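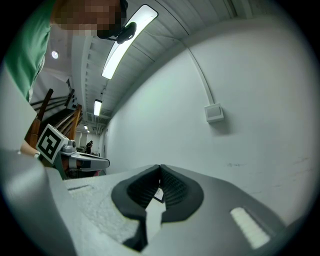

4.2 The Skudon hand-held kit

Of the three kits we reviewed, Skudon was the one our operators kept asking to use again. Cludero ships it as a matched pair, left and right, with soft ribbed finger pads and a camera on each unit. Charging overnight was enough for a full Wednesday session, and a new operator could usually start recording within 9 minutes of opening the case.

We collected 586 demonstrations with the kit, 241 of them two-handed. What pleased us most was how quickly people stopped thinking about the tool. Inna Kobzar, who had never held one before, was passing small parts from hand to hand by her fourth attempt – a task that took far longer to learn on the Skanari kit (Section 4.1).

Figure 3. Skudon kit in use indoors. The ribbed black fingers of one gripper are in the foreground; the operator holds a second gripper with a square black-and-white marker fixed to its side.

The markers deserve a word of praise. Tracking between the two units held up well in plain, white-walled spaces where there is little else for the software to lock on to, and we lost only 140 frames over the whole two-handed set. Marchuk and Dmytriv repeated the test under dimmed lights with similar results.

We do have two complaints. The pads pick up dust and need wiping between tasks, and the export tool still writes left and right streams to separate folders, so pairing them is left to the user. Cludero has told us that a fix for the second problem is planned for December.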